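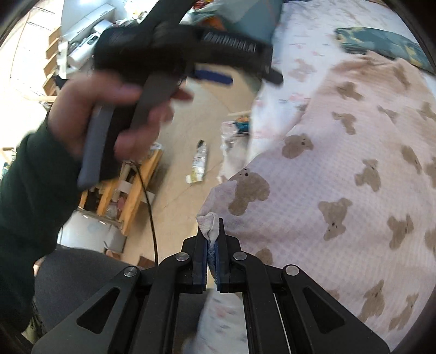

Hand-held gripper pair – pad slip on thin cloth

evan_besson
Jan 14, 2019
Second pair of grippers is assembled. Two-sided linkage, trigger in the handle, ribbed pads on the inner faces of the jaws. I have been using the cot blanket and the sheet as test pieces. The waffle blanket holds well if I take it by a folded corner. The sheet creeps out of the jaws under a steady pull. Pads are 28 mm long, cast in silicone. Would a softer mix help, or is it the rib pitch?
Évan Besson, Otthorpe shared workshop

plandico
Rib pitch. A waffle weave drops into the ribs and locks. Plain cotton bridges across them, so you only have contact at the crests. Go finer.

simville_k
Disagree. I ran coarse ribs on cotton all through November with no trouble. Check that the jaws close parallel first. With slack pivots the tips meet early and the back half of the pad does nothing. Put a strip of paper in and see where it marks.

evan_besson
Paper marks only the front 5 mm, on both grippers. The pivot holes were drilled by hand.

simville_k
Ream them and fit shoulder screws.

plandico
Fair, do that first. I would still change the ribs afterwards – 800 grip cycles on mine and the crests had gone shiny.

cordier
What is the trigger force? Anything above 75 N at the lever is hard work for an afternoon of folding.

evan_besson
Not measured. I will borrow a spring balance when I go in to use the reamer.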